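Burnishing a Small Coil Pot

Burnishing gives unglazed clay a soft shine without any glaze. You need a pot that is leather hard, a smooth pebble, a little water and a soft cloth. Start with something that fits in one hand.

Scrape the outside with a metal rib until the coil marks are gone. Fill any pits with clay of the same kind and let the patches firm up. Wipe the wall once with a barely damp sponge.

Hold the pot in your lap on a folded towel. Rub the pebble in short strokes, all in one direction, and finish a patch the size of a coin before moving on. Press lightly near the rim. If the stone drags, the clay is too wet, so wait 20 minutes and try again.

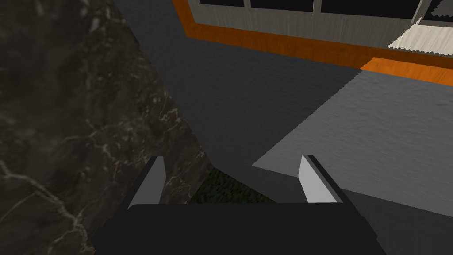 When the whole wall is done, leave the pot under loose plastic overnight. The shine will dull a little as water leaves the clay. Go over it again with the pebble, this time in the other direction, then buff with the cloth. Avoid touching the surface with bare fingers after that.

Dry the pot slowly for a week. Lise Bélanger, who taught me this, fires hers to 665 °C and no higher. I have had good results at 612. Much hotter and the shine goes.

A burnished pot is still porous. Keep it for dry things or display, and dust it with a dry brush.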